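Home | Contents | Chapter 4 | Glossary
Last updated March 13, 2020

Chapter 4. Working Near People

I used to skip the rules chapter in every robotics book I owned (sorry, authors!). Then I wrote the shop rules at Brinon, all 40 of them, and changed my mind fast.

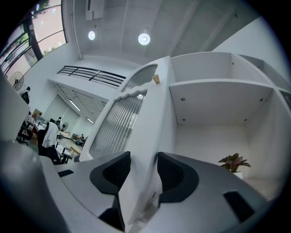
So we'll start small: who may start a machine, who may stop it, and where that gets written down. Have your own site's rules handy, even if they're a mess.

Filed under: Safety & Standards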